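Home | Products | Tutorials | Downloads | Support | Contact

Setting up a first bench task in Skemgate Studio

This tutorial covers the Skemgate Studio simulator with the Kitetitz bench pack, from a clean install to a first recorded run. It was written against the pack as currently shipped. Menu names in older releases differ in places, mostly under Scene.

You need a Skemgate license (the trial license is enough), the Kitetitz pack, and 2000 MB of free disk space. No physical robot is required. If you intend to move the task to hardware later, read the section on export before you start changing the arm settings.

1. Install the pack

Close Studio. Copy the pack folder into the Packs directory and start Studio again. The pack should be listed under File > Packs with a green dot. A yellow dot means the version of Studio is too old to read the pack's contact settings. The objects will load in that state, but they will slide when gripped.

2. Load the bench

Choose Scene > New from Pack and pick Bench, Mixed Objects. The preset places the arm, the table and a set of loose objects in a closed room. Loading takes longer the first time while textures are compiled.

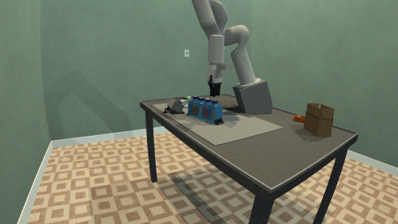 Set the physics rate before doing anything else. The default is 300 Hz, which is adequate for moving the arm through free space and for pushing large objects. For gripping, set it to 1000 Hz under Scene > Physics > Rate. Changing the rate later discards any recorded runs in the project without a warning.

Next, check the arm base. In the object tree, select Arm > Base and confirm that Fixed is ticked. If the scene was saved from an older release, Fixed may be cleared, and the whole arm will creep across the tabletop during fast moves.

3. Set the cameras

The pack has two cameras, Room and Wrist. Room is for checking clearance: upper links, elbow, anything tall on the table. Wrist rides with the gripper and is the one to use for the last part of an approach.

Open View > Cameras and turn both on. Leave Room at its default position until you have completed one run. Moving it early makes it hard to compare your results with the reference run supplied in the pack.

For Wrist, adjust two settings:

Near clip: reduce until the fingertips are drawn in full at the point where they enter the view. If it is set too high, parts of the fingers vanish and alignment becomes guesswork.

Shadow quality: Medium or higher. Low is faster, but the shadow of the gripper is a useful height cue and Low blurs it away.

4. Teach the approach

Switch to Jog mode and select Tool frame. Raise the gripper clear of everything on the table, then move sideways to the target. Do not try to combine the two moves. The planner does not check collisions in Jog mode, and a bottle knocked over in simulation has to be reset with Scene > Restore.

When the target is under the gripper, turn the wrist until the fingers sit on either side of the long edges. Long, narrow objects tolerate very little angular error. If one finger meets the object well before the other, the object turns as the grip closes and the stored pose is wrong by the time you save it.

Lower in small steps. Stop above the surface and save the pose as Approach.

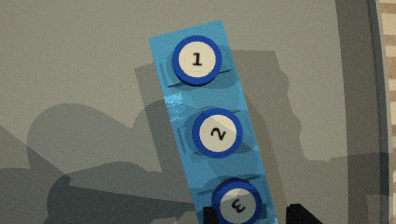

Numbers and letters printed on an object can be used as a rotation reference. Read them in the Wrist view and write down which way up they are when the pose is saved -- it is a quick check when a later run looks off. Glare and shadow change the shading of flat faces but not the outlines, so line up on edges.

Save a second pose, Grip, at the closing height. Then open Gripper > Force and start low. Raise the value one step at a time until the object lifts without slipping. High values cause jitter at the contact points, even at the faster physics rate.

5. Record and replay

Press Record, run Approach, Grip, Lift and Release in order, and press Stop. Replay the run with Deterministic ticked. The object should finish in the same place on every replay. If it drifts, the physics rate was changed after the poses were saved, and they need to be saved again.

6. Export

Export > Controller writes a file for the Valtora and Wiegand controllers. Both accept the same pose list. The Wiegand format limits a program to 192 poses; longer programs are split into numbered files, which must be loaded in order. Gripper force is not exported in either format -- set it by hand on the controller.

Limitations

Liquids are drawn but not simulated. Cardboard flaps are rigid. Cables are not included in the pack.

Tutorial by Olga Ibarra. Last checked in December.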